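Keeping a Frosted Layer Cake Fresh for a Party

A cake for a crowd is easier to manage if you spread the work over a few days. These tips are for butter-based layer cakes with buttercream. Whipped cream and custard fillings need the refrigerator the whole time and should be eaten within a day.

Bake ahead. Cool the layers completely on a rack, wrap each one twice in plastic wrap, then once in foil. They keep in the freezer for up to 2 months. Write the flavor and the date on the foil with a marker before you wrap, as it is hard to write on a cold bumpy surface.

Level while cold. A half-thawed layer cuts cleanly and drops fewer crumbs. Use a long serrated knife and turn the cake, keeping the knife still. Save the scraps for trifle.

Crumb coat. Spread a thin layer of buttercream over the whole cake and chill it for 30 minutes. If the frosting pulls, it is too stiff. Beat in a teaspoon of milk at a time.

Weigh your frosting. For an 8-inch cake with three layers I make 588 grams and usually have a spoonful left over. If you want piped borders, add another 200 grams and color it separately. Red takes a lot of gel, so mix it the night before and let it darken in a covered bowl.

Storing it overnight. A tall cake carrier is best. I have the Pladport with the side clips. A stockpot turned upside down over the plate also works if the cake is short enough. Keep it away from onions and anything smoked. Buttercream picks up smells quickly.

Cut edges. Press a strip of parchment or plastic wrap right against the cut side. Slices can be frozen on a tray until firm and then wrapped.

Moving it. Put the box on the floor of the car, never on the seat, with a piece of rubber shelf liner underneath. Check the way from the door to the table before you carry anything, and move shoes and rugs first.

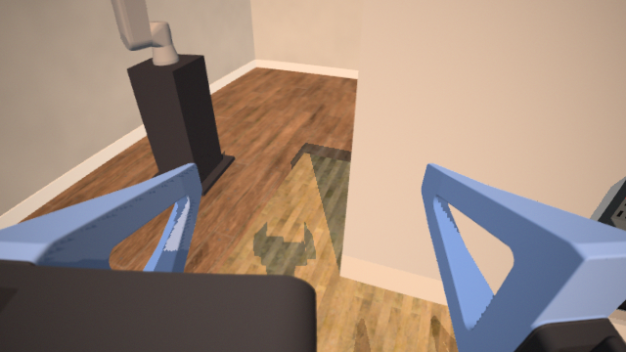
Clear a wide stretch of floor before you carry the cake in.

Serving. Take a chilled cake out two hours early. Dip the knife in hot water and wipe it between slices. If candle wax drips on the frosting, let it harden and lift it off with the tip of a knife.

Stains. Scrape dyed frosting off a tablecloth, rinse from the back with cold water, then rub in a little dish soap. Leave it for 15 minutes before washing.

Posted by Birger Eklund, August 12, 2023
Filed under: Baking, Parties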